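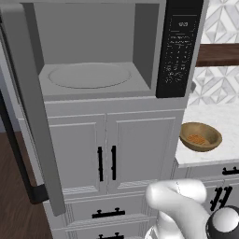 Home | Notes | Code | Links | Archive

March 17, 2018

Last week I wrote that the planner in Gondex was finished. I must correct this. The planner finds a path nearly always, but it chooses the goal badly, and a good path to a bad goal costs a lot of evenings.

The task I use is a kitchen one: bowl from the counter, into the microwave. It is all in simulation, in the kitchen model from the Trirgate package. For the arm, the open door is the main difficulty. It takes a large part of the free space, and my old code treated it as a thin plane without thickness. So the planner passed the elbow very close to it and the contact solver complained.

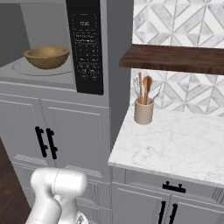

Now I give every goal a score before planning starts. The score is made of the distance to joint limits, the room left for the wrist, and how far the bowl is from the middle of the turntable. I run 200 seeds for each change. Before the scoring 13 of them failed, and now it is 5. Those last ones all fail in the same way – the wrist turns the long way round and the time limit ends the run.

The second piece of work was perception. I have a wrist camera and a fixed camera, and Ela (my small tracking node) joins the two estimates. With the wrist view alone, the tracker loses the kitchen very easily.

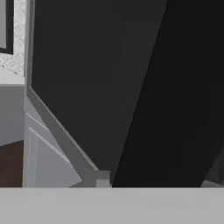

Wrist view, with a dark panel filling much of it.

In such views there are few features to hold on to, so Ela now lowers the weight of this camera when the depth values are nearly flat. Before, it kept full trust and the pose jumped. I use 999 as the code for "no valid depth", and yes, for two days I was averaging it with the real values. Please check your own code for this.

The grasp view needs different care. A rim close to the lens hides what is behind it, and the segmentation likes to join the food and the bowl into one object.
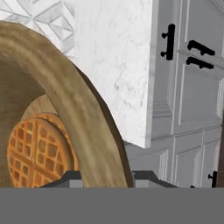 Chang wrote to me that the joining is no problem at all if food and bowl travel together, and that I should only split them when something must be taken out. I think this is right for carrying, but I still want two masks for the placing check.

Next I will clean the scoring code and put it in the repository.

Comments

tomasz_k: Do you score the goals in parallel? With my arm it is the slowest part.

Reply from the author: No, one after another. The collision check is slower for me – maybe later.

rosehip: The 999 thing cost me a week once. I use NaN now.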